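Lesari library's repair evenings will carry on through the summer

3 min read

May 2019

The monthly repair evenings at the Lesari public library, which were supposed to wind down with the end of the school year, will keep going right through the summer after all, and everyone who has ever carried a wobbly lamp or a silent radio up those front steps will be glad to hear it.

The library board agreed on Tuesday night to leave the reading room open late on the second Thursday of each month, from 7 in the evening until the last toaster has been looked at (or until the lights go off, whichever comes first). The evenings began in February as a small trial, with a couple of borrowed tables and a coffee urn that took most of the evening to warm up. Word got around quickly, and by April people were waiting in the hallway with their vacuum cleaners between their knees, chatting away like old neighbors, which a good many of them are.

Birthe Laxdal, who runs the library's evening programs and has fixed a fair number of zippers herself, said she had been hoping for this news for weeks.

"People come in with something that belonged to their mother, and they're almost embarrassed to ask," she said. "Then they sit down and tell you the whole story of it, and you find you want that mixer to run just as badly as they do!"

The summer sessions will be paid for in part by a gift of $736 raised at the Drullotis bakery, where a jar stood beside the register all through the spring. The money will go toward solder, thread, fuses, glue and a decent set of small screwdrivers, the old set having slowly wandered off in various pockets. The hardware store on Brulturard Street has also promised a discount on replacement cords and plugs.

There are 11 regular fixers on the list at the moment, and Laxdal would dearly like to have more, especially anybody who knows their way around a sewing machine. Clocks are another gap. Two mantel clocks have been waiting on the shelf behind her desk since March, each with a note tied to it, and she says she feels a little guilty every time she walks past them.
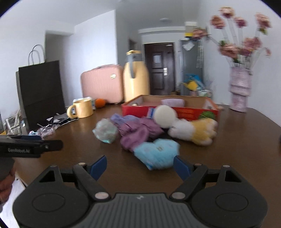 Do you need to sign up before bringing something in?

Small items can be brought in without signing up, but anything you can't carry by yourself should be mentioned at the front desk a few days ahead so that a table can be set aside.

Repairs are free, and you are asked to stay with your item while it is being worked on. Gas appliances and microwave ovens can't be accepted. Coffee will be served as before, from a newer urn.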